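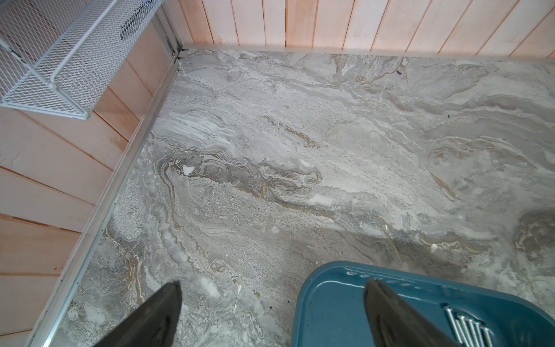
Figure 1. Nails in the blue tray. Wrist camera view.

Can a Machine Clean Up a Workbench? Final Report, Zamgate Bench Project

Lovlow Technical College, Automation Program
Posted in: Student Work / Robotics
6 comments | 96 shares

1. Background

The hardware store at Sallosgate takes back opened packs of nails, screws and small tools. The returns go into one bin behind the counter, and an employee sorts them when the store is quiet. When we visited in October the bin held 1,543 loose pieces. The manager told us that sorting is the job people put off the longest, and that she would gladly hand it to a machine if the machine did not need more watching than a new hire.

Our project asked whether two low-cost arms could do a small part of that job. We picked two chores. The first is clearing, which means moving loose hardware from the table into a tray. The second is sorting, which means taking mixed hardware out of the tray and putting like with like.

2. Setup

All work was done in the Zamgate cell in the Esfahani Building. The cell has paneled walls on three sides, an aluminum rail along the front that carries the arms, and a marbled tabletop. We kept desk items in the cell during the trials so that the arms had to work around them. A real bench has a calculator and a cup of pens on it, and a method that only works on a bare table would not help the store.

The arms were first driven by hand, with one student operating both. We recorded 473 hand-driven runs and used them to train the controller. Each arm has a simple two-finger gripper.
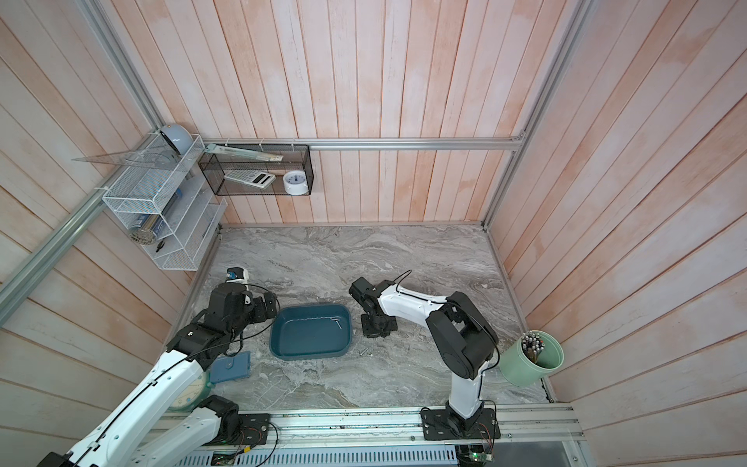

Page last modified: December 23, 2018

Figure 2. Both arms at the basin, with a screw on the table beside it.

3. Test method

We ran 96 trials without a person driving. A trial passed if every piece ended up in the right place and nothing else in the cell was knocked over or moved out of reach. A trial was stopped if an arm pressed down on the table hard enough to trip its limit. We did not help the arms in any trial that we scored. Before each trial a student laid out the parts by hand, using a printed list so that we could not favor easy layouts.

4. Results

Clearing went better than sorting. Single screws were picked up on the first or second attempt in most trials. The head gives the fingers something to close on. Hex keys were also fairly easy when the bend stood up off the surface and hard when the key lay flat.

Nails were the worst part. When they lie side by side the fingers tend to close on two or three at once, or push the whole group toward the rim. The tray made this harder. Its plastic is glossy, and bright metal against it gives reflections that the controller seemed to read as extra nails. The tabletop caused a different problem. Its pattern has light and dark bands with small pale spots, and in several trials an arm went down to pick up a spot. We wiped the table more often after that, which cut down on false picks from dirt but did nothing about the pattern.

Sorting passed in fewer than half of the trials. Most failures came from dropping a piece while one arm waited for the other to get out of the way.

5. Is it ready for the store?

No. A student at normal speed sorted the same parts in a small fraction of the time. The arms also needed someone nearby to restart them, so no labor was saved. Clearing a few large pieces off a table is close to useful if time does not matter, for example after closing.

We would change three things. The tray should be matte and a plain color. The fingertips should be narrower, with a soft pad. The two arms should take turns over the tray on a fixed schedule, even though that is slower on paper.

6. Open items

The store has offered a second box of returns for the spring group. The recorded runs are on the program drive, in the folder with the cell name. The trial sheets are on paper and still have to be typed in.

Tags: automation, grippers, small parts, retail

Contact the Automation Program office | © 2018 Lovlow Technical College | Back to top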